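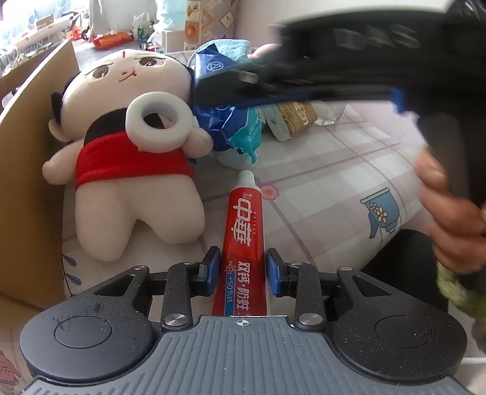

Ludivine Lemaire asked that the pad fault go at the top of the sheet this time, before the routine items, so it comes first.

Gripper inspection after slip fault
Unit: Flallska hand gripper, 2 fingers
Date: December 21, 2019
Checked by: Thierry Guérin

Fault reported: left finger kept closing after trigger release. Stopped at the hard limit. No injury.

1. Finger pads seated and facing each other - OK
Comment: Toothpaste tube used as the soft test object. Held upright between the pads.

2. Screws on linkage arms - OK
Comment: Lower joints retightened. One had backed out half a turn.

3. Trigger return spring - FAIL
Comment: Sticks on 5 tries out of 1000. Spring ordered from Lecomte, part 2130.

4. Pinch points clear of fingers and loose cloth - see comment
Comment: Bedding and soft goods can get drawn into the arms. Keep sleeves back.

5. Emergency release - OK
Comment: Tested twice with the trigger held down.

6. Fault entered in Grorkaveo log - not done
Comment: Login expired. Ludivine will enter it.

Status: tagged out until item 3 is fixed. Recheck items 2 and 3 after the new spring is in.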